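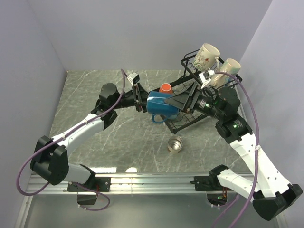 Kitchen notes > Washing up > Racks and drying

Print this page | E-mail this page

Mugs on a two-tier rack

I have been using a two-tier wire rack for mugs for 5 months and have settled on a loading order. The rack is a Sositz, black, bought to replace a flat Holtis tray that held water under everything placed on it.

Mugs go on the upper tier, tilted, with the handle to the side. A mug standing exactly upside down on thin wire seals itself against any flat surface below and keeps a ring of condensation inside the lip. With a tilt of even a few degrees the air gets in. The floral cream mug takes the left position because its handle needs the clearance. The beige one with the blue-green patches fits beside it.

The lower basket has looped wires, spaced for plates. Small cups tip between the loops if they are put in carelessly – the fix is to set them in last, against something heavier. Glass goes near the edge, where I can see it.

Small metal cups I leave off the rack. They dry quickly on the counter once wiped, and the wire marks them.

Glazed mugs with heavy handles are the awkward case. The blue one holds 600 ml and the handle pulls it round, so it always settles handle down. I have stopped correcting this. It goes on after the others and comes off first.

Placement of the rack: diagonal to the back wall. Square to the wall looks neater, but the rear corners are then hard to reach and water collects in the gap. The diagonal leaves a triangle of free counter in front, enough for the metal cup and a folded cloth.

The counter is gray with white veining and shows limescale badly when dry. I wipe under the rack every 2 days with 175 ml of warm water and a spoonful of vinegar, having first tested it on a back corner. Do not do this on real marble, which vinegar etches. Anwara Begum wrote in to recommend Skindwood soap flakes for stone, and I would follow her there.

Next: the Rimkutė draining mat, which arrived in December and still smells of rubber.

Print this page | E-mail this page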